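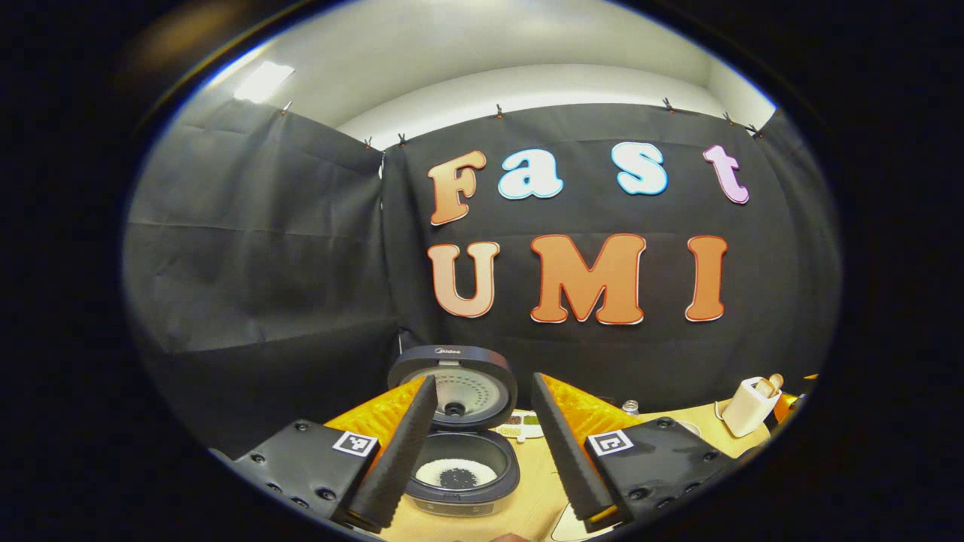 Photo: Tsehay Degefa

Rice has been on the menu at our Hirier workshop all week, and we've grown rather fond of it! Tsehay and Kazimír have been showing the kitchen tasks by hand, one after another, with the gripper held over the little booth with the FastUMI letters on its black cloth. The rice cooker is the star – lid up, white rice in the pot and a dark heap in the middle – and the toaster waits its turn at the far side of the table.

If you haven't tried it, guiding those two padded fingers is a lot like eating with someone else's chopsticks (Kazimír says worse). You slow down, you start thinking about where a lid really wants to be held, and after an hour your wrist has opinions. We have 115 good demonstrations of the cooker so far and would dearly love 2,000 by May, so please do come and take a turn. Vojtěch Kováčik keeps the sign-up sheet, and sessions take up to six people.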